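Marking and Sorting Household Cloths at the Tustenby Student Residence
Project report, Applied Home Studies
Last updated: October

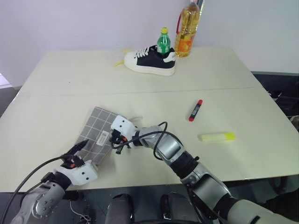 The shared linen store at Tustenby serves 55 rooms, and most of what passes through it is small and flat: dish cloths, tray covers, napkins and place mats. Residents return these items folded in many different ways – or not folded at all – and the store cannot tell at a glance which floor a piece belongs to. The project set out to find a method of marking and sorting that one person could learn in a single shift.

Three questions guided the work. Where should a label go on a checked or striped cloth so that it can be read without unfolding? Does a printed label hold up better than a handwritten one? How much table space does the task require?

Method

All work was carried out at a large cream-white table in the project room. Items were laid flat and handled one at a time. Patterned pieces were kept apart from plain ones, as a grid pattern makes it easier to judge whether a fold is square. Printed labels were compared with names written in marker on cotton tape. Over the 5 weeks of the project, the log reached 2,954 handled items, counting each repeat separately.

Results

Labels placed near a corner were hidden in most folding styles. Labels placed well inside one half of the cloth stayed visible when that half was folded to the top. Printed labels remained readable through 6 washes. The marker on tape had faded noticeably by the fourth wash, particularly on the batch bought from Stileo, where the tape was thinner.

Smoothing the cloth took longer than folding it. Items set down at an angle were often folded that way, and the finished stack leaned. Turning the piece square to the table edge before the first fold corrected this in nearly all cases.

Limitations

Large items such as sheets and bath towels were not included. The wash tests used one detergent and one temperature setting – results at higher temperatures may differ. The supply of Dotance labels ran out in the final week, and the last batch was marked by hand.

Recommendations

The linen store should adopt printed labels, placed inside the right half of each cloth. A sample fold should be kept on the shelf for each type of item. Further testing on heavier fabrics is planned for next term.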